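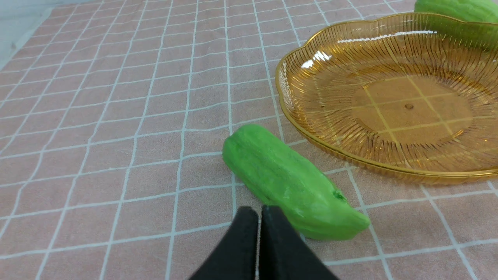 Um melão-amargo de brincar, um prato de vidro âmbar e a pinça preta, na toalha cor-de-rosa das demonstrações.

Cooperativa adia compra de braço robótico e fica, para já, pelo aluguer

A Seline, cooperativa hortícola que embala legumes para cantinas e mercearias, decidiu não comprar este ano o braço robótico que tinha previsto para a linha de empratamento. Vai alugá-lo. A decisão foi tomada em setembro de 2021, depois de 11 propostas, entre as quais uma que se esquecia de incluir o braço.

A escolha recaiu na Tevell, que alugará 2 braços com pinça de dois dedos e câmara no punho. A De Bruijn ficou em segundo lugar, com um preço mais baixo e um contrato de manutenção que, segundo a ata, «exige leitura atenta e alguma coragem». O software de planeamento de turnos será o Todeck, que a cooperativa já usava para os camiões e que, pelo menos com os camiões, nunca se zangou.

A tarefa em avaliação é modesta: pegar num legume e pousá-lo no prato certo. Os ensaios fazem-se com legumes de brincar, opção que a direção defende com um argumento difícil de rebater — não apodrecem entre reuniões. Dado o ritmo das reuniões, a poupança pode vir a ser considerável.

O que pesou na decisão foi sobretudo aquilo que não vinha na primeira página das propostas. Dedos de substituição, formação, seguro de transporte, adaptação da bancada e a inevitável «taxa de colocação em serviço», que numa das propostas aparecia duas vezes com nomes diferentes. Somadas as parcelas, a compra deixava de caber no orçamento aprovado, e o orçamento aprovado também já só cabia na folha com letra pequena.
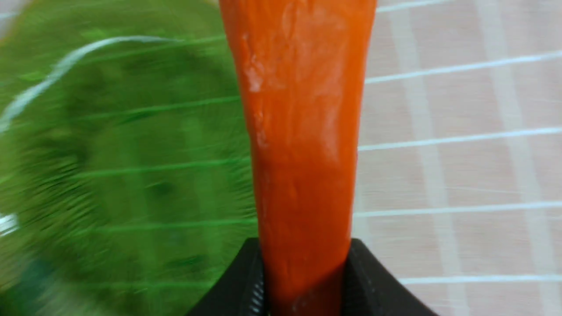 Quanto tempo dura o aluguer?
Três anos, com opção de compra no fim e possibilidade de devolver um dos braços a meio do contrato, mediante aviso escrito.

A opção de compra foi o ponto mais discutido. A Tevell queria fixar já o valor final; a cooperativa preferia deixá-lo para quando soubesse se o equipamento lhe serve. Chegou-se a uma fórmula que desconta parte das rendas pagas e ocupa página e meia do contrato. Ambas as partes garantem que a perceberam.

Ficou também escrito que as peças de desgaste correm por conta do fornecedor até à revisão anual. Depois disso correm por conta da Seline, que abriu para o efeito uma rubrica própria, logo abaixo da dos tinteiros. Não há verba para uma segunda bancada. A proposta de a pagar com o que sobrasse da renovação do telhado foi retirada quando se apurou o que sobrara da renovação do telhado.

Os critérios de aceitação serão fechados em outubro. O fornecedor sugeriu medir o número de peças por hora; a cooperativa quer que conte também onde elas ficam. Um legume pousado depressa no prato errado, lembra o caderno de encargos num raro momento de clareza, continua a dar trabalho a alguém.
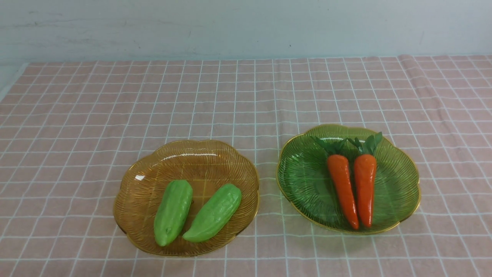 Calendário e pagamentos

A primeira renda vence com a entrega do equipamento e as restantes são trimestrais. O caderno de encargos pode ser consultado na secretaria da Seline, no horário normal, mediante pedido. As fotocópias são pagas à parte.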